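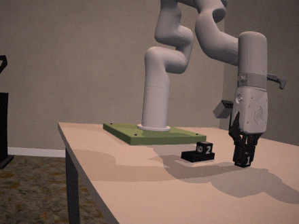 Shadow is the dark patch you get when something solid stands between a light and a surface, and I've been fond of the subject ever since I began painting shop signs in Wekbridge. Most people think of shadows as grey or black, but they nearly always borrow the colour of whatever they fall on. Green is a lovely one for this – the shadow lying across the green base plate is simply a darker green, and painters mix theirs the same way.

A shadow usually has two parts. The deep middle is the umbra, where the light is blocked completely, and the softer rim is the penumbra, where only part of it is. A small lamp close by gives you a crisp edge, while a big cloudy sky gives you hardly any edge at all (try it with your hand over a sheet of paper!).

Length depends on the height of the light. At 7 on a June evening my garden gate in Wekbridge throws a shadow right over the path, and at midday it shrinks to a stub.

Sundials put all this to work. My favourite is on the old wool hall at Morais, with 13 hour lines cut into the stone – the last two are so worn that I have to feel for them with a finger.

See also: Eclipse, Silhouette, Sundial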